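A worn pad is a fault, so write it down

At Plivden we lost 12 days of work last summer to a strip of rubbery pad no longer than my thumb. I have told this story a few times now, and the listener usually decides that the lesson is to buy better pads. I think the lesson is about paperwork, and I'd like to make the case for it.

The job was sorting small metal parts from a tabletop into bins. Before the arm ran on its own, people did the same task by hand with a matching gripper, and the arm learned from their recordings. The fingers were the same parts on both, printed from the same file, with the same pads glued to the inner faces. When a pad got chewed up, whoever was working pressed it back down and carried on. We had a log for faults, but a pad that still held a part did not count as one.

Then the arm began to drop things. It would close on a short bar, lift it, and let it swing out of the fingers on the way to the bin. One landed in the guide rail and jammed the axis. The drive tripped, as it should have, and no one was hurt. Boris Kolev cleared the rail, checked the motor, checked the cable, and found nothing wrong with either. For a week we blamed the software.

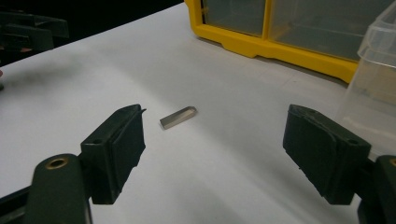
Erhan Ertürk was the one who went back through the recordings. He looked at 211 grasps and sorted them by nothing more than how the part sat between the pads. The people doing the work had learned to favor the good area of the pad. They tilted the wrist a little and took the part higher up. It was a sensible thing to do with a tool in that state. The arm had copied the tilt, but the arm had been fitted with fresh pads, and on fresh pads the tilt gave it a poor hold on anything short and smooth.

So the fault was months old by the time we saw it, and it had begun on a hand tool that carries no safety label at all. Our rules covered the arm in detail. For the hand gripper we had one line, which said to keep it clean.

My view is that a hand tool used to teach a machine should be inspected on the same sheet as the machine. Look at the pads before each session. Note any lifting, chipping or fraying, even when the grip still feels fine. If a pad is replaced, write down when, and mark the recordings on either side of the change.

The objection I hear is time. Boris made it himself, and he has a point — a tired crew will tick any box put in front of it. I would still take a box that is sometimes ticked carelessly over no box. We added seven lines to the sheet in September, and I would give up most of the others before I gave up the one about pads.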